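Workshop notebook – August, started 9.40 am

Back on the Loden scripts after the break. For anyone picking this book up cold, Loden is our evening serial, and we're in the stretch where Trnka has come home from the sanatorium and half the town thinks he's his own brother. Episode 288 is where it all has to blow up, and at the moment it just sort of fizzles.

Read the 288 draft aloud with Kylie Hoani and Shengli Meng first thing. Kylie took Irma, Shengli took everybody else (he does a very good priest, by the way!). The kitchen quarrel is lovely up to the point where Irma finds the letter. Then she reads it out, all of it, and you can feel the air go. Viewers have known what's in that letter since spring. They don't need it again, they need to see her face while she decides whether to tell him. Cut the reading to one line. I'm fond of "You kept the stamp", but Shengli thinks it's too clever for her and he may be right.

Tried it three ways:
– Irma reads one line and leaves. Quick, but Trnka is left standing there with nothing to play.
– Irma hides the letter and they go on about the roof. Best so far. Kylie got properly cross about guttering and we all laughed, and then it was suddenly sad.
– Trnka finds her with it. Too much like the cellar business with Bulent, which people still write in about.

Going with the second for now.
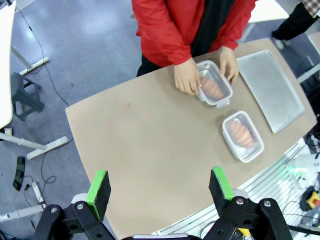

Bulent is the other headache. He's meant to be suspicious of Trnka from 285 on, but in the drafts he forgets to be suspicious whenever he's in the same room as the doctor. I went back through the story cards to see where it slipped and it's my fault, I moved the hospital visit forward and never moved his doubts with it. Have pencilled a short phone call into 286. Viera Havlíček will have to say if we've got the actor that day, I think he's only in for mornings.

After lunch, Flivo. That's the rival café plot and I'd happily lose it, but Bohumila Sýkora made a good case for keeping it going another fortnight so Irma has somewhere to run to. Fine. I've asked that it stops being funny in the same episode as the quarrel. You can't go from the roof speech to a man stuck in a pantry, you just can't.

Page counts: 286 is long, 287 is all right, 288 will be short once the letter goes. Might slide the priest over from 286 to even them up. Shengli is pleased, obviously.

3.15 pm – Viera rang. Mornings only, as I thought, so the phone call goes before the funeral tea. Need to redo the clothes note, he can't be in his black suit yet.

To do: retype 288 with the roof version, send Kylie the old guttering lines (she wants to keep two of them), check what Trnka calls his mother. We've had it both ways.

479 views
2 comments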